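Venow Seat Pad, Kusa Weave Edge
Item 161 / Cushions and pads / In stock

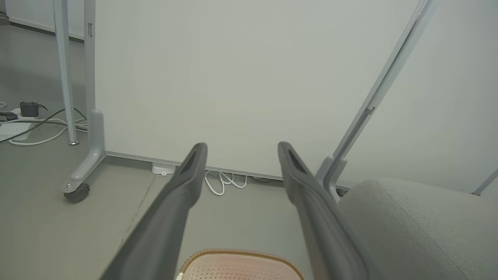
Back in stock after the March sellout. Same pad, same filling, slightly firmer than the first run. If you ordered one of the early ones and found it went flat on you, this is the one to get.

Made for hard chairs. Kitchen chairs, benches, the stool you sit on to pull your boots on. Not really a floor cushion, people do use it that way, but the underside isn't made for it and will scuff.

Size
40 cm across at the widest. Please measure your chair first!! Most returns are size. Older dining chairs are often narrower at the back than the front, so measure both.

Colors
Go by the color name on the order form and not by your screen. Shades shift a little from batch to batch. Buying a set? Order them all together and put a note in the comments box so we pick from one batch. We can't match to a pad you bought last year, sorry.

Filling
Foam core, cut in one piece. Feels stiff the first week or so, then gives. Don't fold it to fit a drawer, the crease stays.

Ties
Sold separately, see Iter ties further down the shop. Pack of 2. They thread through the loops on the back. Fine without ties on a rough seat, slides around on a varnished one.

Care
Cover is not removable. Spot clean, cool water, plain dish soap. Press with a towel, dont wring. Dry flat out of direct sun. No machine wash, no dryer, no bleach. Crumbs in the edging come out with a soft brush or the small nozzle on the vacuum.

If it gets soaked right through, stand it on its side somewhere airy and turn it now and then. Takes a couple of days. Don't put it on a radiator.

Shipping
Goes out from the Radulović warehouse, usually within 2 working days. Single pads ship in a bag, sets in a box. Overseas orders take longer and customs charges are yours to pay. Tracking number comes by email, check spam.

Returns
Unused, labels still on, in the bag it came in. Use the return form in your account, print it, put it inside the parcel. No form means we have to go hunting for your order and it holds up the refund. Return postage is on you unless we sent the wrong thing.

Trade orders
Cafes, waiting rooms, schools: ask before ordering, we may need to hold stock for you. Trade pricing doesn't combine with sale codes. Custom sizes not availble at the moment, we'll put it on this page if that changes.

Goes with
Iter ties, pack of 2
Kusa bench runner
Venow seat pad, plain edge (last few)

Page updated August 10, 2026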